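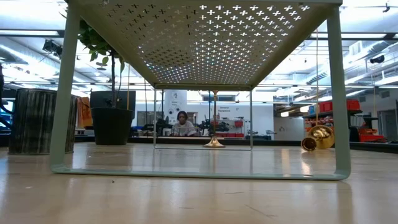
A shelf riser is a shelf for people who have run out of shelf, as one reader of last January's handout put it, and then asked whether a whole session on the subject was really necessary. It is, and this is the handout for it.

Small Space Furnishing, Session 4
Risers, and What Goes Under Them
Handout revised 2021-07-04. Please recycle the old one, which had the load table upside down.

1. What we mean by a riser

For this course, a riser is any small platform with legs that sits on a surface you already own and gives you a second surface above it. No screws, no wall, no landlord. The type on the opening page is the one we'll use as our reference: sage-green metal, a perforated panel on top with rows of little plus-shaped cutouts, wide flat legs at one end and thin ones at the other, a crossbar along the bottom at each end. It stands on a pale wooden tabletop, with some gold-toned metal pieces for company.

Catalogs photograph risers from the front and slightly above, where everything looks good. Get into the habit of looking from table height, up at the underside. You live with a riser from the top, but you store things in it from below, and the space below is what you paid for.

2. Parts, with the words we'll use

Deck: the top panel. May be solid, slatted or perforated.
Legs: may be straight or leaning. Legs that lean outward as they go down take up more table than the deck suggests. Measure at the feet.
Crossbar: a bar joining two legs at the bottom. Students tend to ignore it until they try to slide a tray over it.
Bay: the space under the deck. Everyone forgets to measure its height, including, on one expensive occasion, me.

3. Perforated or solid?

Perforated decks let light through. On a kitchen counter under a single ceiling lamp, that can decide whether the back of the bay is usable or is simply where the cumin goes to retire. The pattern of the holes makes less difference than the sales copy would have you believe. Plus signs, circles, hexagons – pick the one you won't resent.

The price of all that light is crumbs. Anything small enough to fall through a hole will, and it will land on whatever you keep underneath. Plants with saucers are fine on top. Plants without saucers are an irrigation system.

Solid decks wipe clean in one pass and make a gloomy bay. If you have one already, put pale things under it and move on with your life.

4. Worked problem: the 600 mm deck

A student has a table against a wall and wants to clear a work area at the front. She is looking at the Tranden, a metal riser with a deck 600 mm wide, and wants it to hold a row of paperbacks above and a table lamp with a round base below.

Step one is the lamp. Measure it with the shade on. (Last year's group measured the base, declared victory and went to lunch.)

Step two is the bay. The listing gives the overall height, which includes the thickness of the deck and any rolled edge hanging down from it. Subtract both.

Step three is the way in. A lamp that fits under the deck may still have to be lifted over a front crossbar, and lifting takes height. If the clearance is 45 mm, you're fine. If it's less than the thickness of the crossbar, you will be tilting the lamp in sideways every time you dust, so you will stop dusting.

Step four is the cord. Decide where it leaves the bay before you load the top. A cord pinched under a leg makes the riser rock, and a rocking riser full of paperbacks is an unpleasant way to learn about leverage.

Her answer, for the record, was to buy the riser and get a shorter lamp. Full marks.

5. What to put where

Under the deck: things you use every day and can pick up with one hand. Tall, slender objects on round bases do well toward the back, where their height isn't in your way. Low, wide things belong at the front.

On the deck: things you look at, or things you need once a week. Weight goes over the legs, light things in the middle. If the two ends have different legs, put the heavy end over the sturdier pair, and try it empty before you trust it with the good teapot.

Shiny metal deserves a warning. Brass-colored lamps, candlesticks and so on throw warm reflections onto a wooden surface, which is lovely in the evening and mildly maddening if you work at that table by day. Shift them a hand's width and look again.

6. Color

Green metal on pale wood is close to foolproof, and I say that as someone who has tested it with fools. Sage sits quietly beside real leaves and doesn't fight with gold. White shows every scuff at the foot of the legs. Black vanishes, which can be what you want in a narrow hall and is a hazard to shins if the riser is on the floor.

If you're matching an existing piece, bring a drawer front or a lid to the store. Merik and Lisell both sell a "sage" and they have met, at most, once.

7. Homework

Measure one bay you already own. A bookcase shelf counts. So does the gap under the microwave, if you're brave.

Write down width, depth and clear height, in that order, and list what lives there now. Then cross out anything you haven't touched since January. Don't write an essay about it. Last term I received 84 pages on a spice rack.

Bring a sketch, side view only, of a riser that would improve that spot. Mark the crossbars. Sketches without crossbars will be returned with a crossbar drawn on in red.

Optional reading: the Mabuza pattern sheets, numbers 45 to 50, on cutting a wooden riser from a single board. Sheet 50 assumes you own a clamp. Borrow one before you start gluing.

Next session: hooks. Bring a mug you don't mind losing.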